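How Do You Pick the Best Robot Hand? Give It a Practice House!

Hold out your hand and wiggle your fingers. Now pick up a pencil. Then pick up a sock, and then (gently!) a grape. You used the same hand every time, but you squeezed differently for each one, and you probably didn't even think about it.

Robots have to think about it a lot. The part of a robot that grabs things is called a gripper, and there are many kinds. Some have two flat fingers that close like a clothespin. Some have three bendy fingers like a claw machine. Some don't have fingers at all and use suction, a bit like when you stick a cup to your chin by sucking the air out of it.

So which one is best? That's a great question, and it's exactly the kind of question robot engineers love to argue about at lunch.

Testing without breaking anything

The team behind a project called Prirby wanted to compare two grippers for a robot that helps tidy up at home. The first gripper, named Sindetti, has two wide fingers with rubbery pads. The second, named Didholm, has three thin fingers that curl.

They could have built both grippers and sent them into a real kitchen. But real grippers take a long time to build, and real kitchens have real dishes in them! So the team started with a simulation instead. A simulation is a pretend world inside a computer, kind of like a video game. It has rules about how things fall, slide, roll, and bump into each other. If the pretend robot drops a pretend apple, you press a button and the apple goes right back where it was.

The Prirby team calls its pretend home the Flores house. It has rooms, doors, chairs, and things to pick up, and the computer can run one test after another all night long while everybody sleeps. By the end of May, the two grippers had been through 3,614 tries on the computer. Imagine picking up your socks that many times!

What would a robot need to notice?

Before a gripper can grab anything, the robot has to figure out what it's looking at. That's the job of its cameras and its controller. The controller is the part that makes decisions. It takes in the view and works out where to go and which way to turn the arm.

Take a look at these two views of the pretend house. If you were the robot, what would you want to grab first?
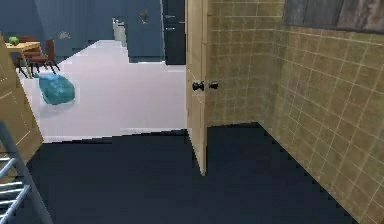
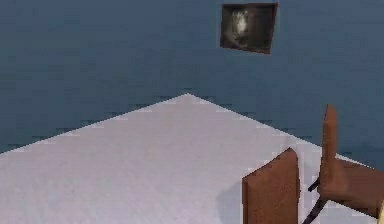

Two views of the computer-made house: first, looking through an open doorway toward a crumpled teal bag on the floor, and second, a white tabletop with brown wooden chairs beside it.

Did you spot the door in the first view? It has dark round knobs, and round knobs are one of the trickiest things you can give a robot. Think about how you turn one. Your fingers wrap around it, they hold on tight, and then your wrist twists while your fingers stay put. For a gripper with two flat fingers, that's like trying to open a jar with a pair of rulers. Three curling fingers can hold a round shape from more sides, so the team guessed that Didholm would win at doorknobs. And it did!

Now think about the bag. Bags are squishy and they don't have handles in a nice, easy spot. They can fold, sag, and slip. Didholm's thin fingers kept poking in too far and getting tangled in the folds. Sindetti just pinched a big bunch of bag between its wide pads and lifted. One point for the clothespin!

Chairs are different again. A chair back is flat and stiff, and a robot that wants to push a chair in needs a firm hold on the top edge. Both grippers could do it, but the arm had to come in at the correct angle. If the arm was tilted even a little, one finger landed on the chair and the other one closed on nothing but air.

Where should the camera go?

The team also tried putting cameras in different places. A camera up on the robot's head can see a lot of the room at once, which helps with finding the way to the door. A camera down on the wrist sees much less, but it gets very close to whatever the gripper is about to touch.

You can test this yourself. Close one eye and look through a paper tube while you try to pick up an eraser. You can see the eraser really well, but it's hard to find it in the first place, isn't it? Now drop the tube and try again.

When the team used a head camera and a wrist camera together, the robot missed less often than it did with either one alone. The two cameras give the controller more to work with, although it also has more to think about, so the robot moves a little slower.

So who won?

Nobody yet! Sindetti is better with soft, floppy things. Didholm is better with round things. The team is now drawing a new gripper with two wide fingers and a small curling thumb, and it will get its own turn in the Flores house before anyone builds it out of metal and rubber.

Simulations can be wrong, too. A pretend bag doesn't crinkle and slide exactly like the one under your sink. That's why the last step is always to try the real gripper on real objects, and to write down every time it does something the computer didn't expect.

Try it at home: be the gripper

You will need a pair of kitchen tongs, an oven mitt, a sock, a ball, a plastic cup, and a timer.

Set the timer for 40 seconds. Using only the tongs, move the sock, the ball, and the cup from the floor to a chair. Write down which ones you dropped.

Now put on the oven mitt and do it again with your mitten hand. Which "gripper" was better with the sock? Which was better with the ball?

Last, invent your own gripper on paper. How many fingers does it have? Are they soft or hard? Where would you put the camera? Give it a name, and draw it picking up the hardest thing in your room.

Words to know

Gripper: the part of a robot that holds things.

Controller: the part that decides how the robot moves.

Simulation: a pretend world in a computer where you can test ideas.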